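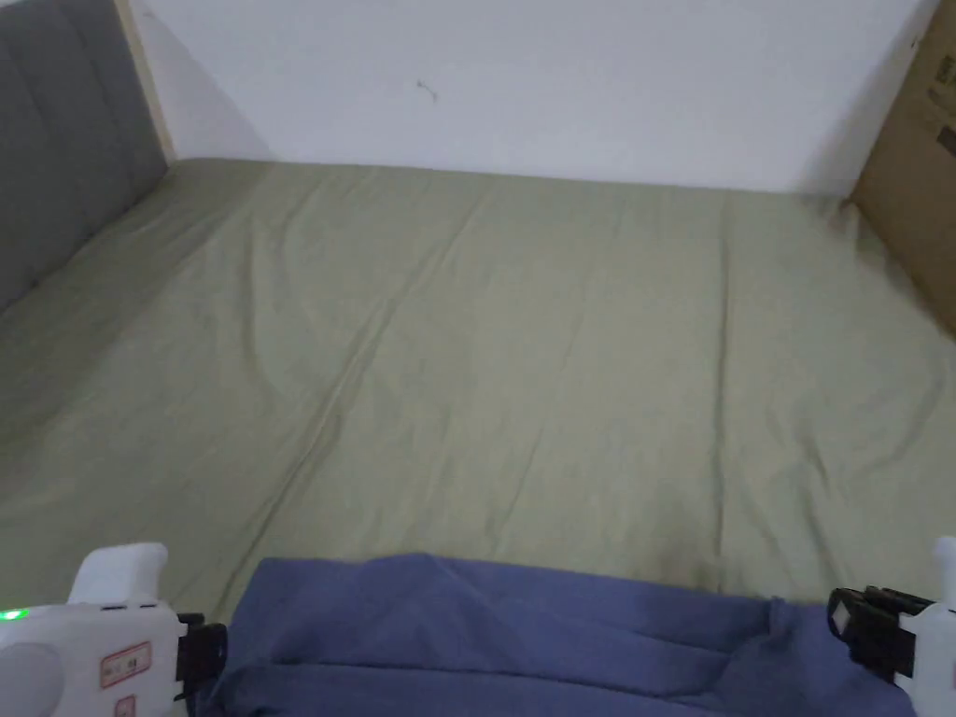 Re: [linen-dyeing] Sage and other grey greens on cotton

Oh, I'm so glad someone finally asked this! I've been chasing a good grey green all winter and have a notebook full of scraps to show for it.

> On the Orellana list someone wrote:
> I've dyed two double sheets with weld and then an iron dip,
> and both went khaki. Should I cut the iron, or start with
> less weld? Our water is very hard, if that matters. 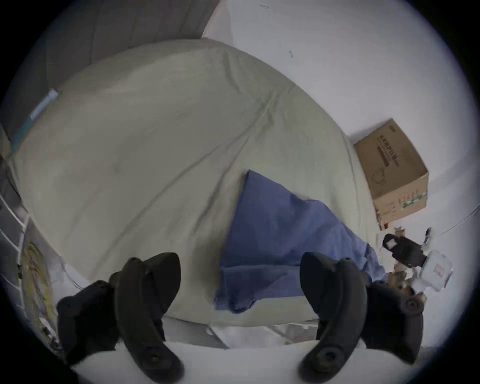

Maud Kelleway
List moderator and dye garden keeper, Oltetar

Less weld, I'd say, and a much shorter iron dip. Weld loves hard water and goes a really loud yellow in ours, so I start with half of what the books tell me and top it up if the cloth looks thin. Then iron for two minutes, rinse, and look at it by a window before you even think of dipping again. Iron keeps creeping on after you take the cloth out (my first pillowcases went the colour of a pond).

Do try a weak indigo dip under the weld as well. It takes longer but the green is so much softer, and it's my favourite by miles. My best one is scrap 36 in the notebook, on old Brostard cotton, and I'd happily post a snippet to anyone who wants to match it.

Wash the sheets properly first, even if they're old. Scour them in a big pan with soda, keep them moving, and don't cram two in together or you'll get pale patches along the folds. For a double I use the tin bath and a broom handle!

Has anybody tried the Evonov alum? I've only used it on wool and would love to hear how it takes on cotton before I open the new bag in March.

Maud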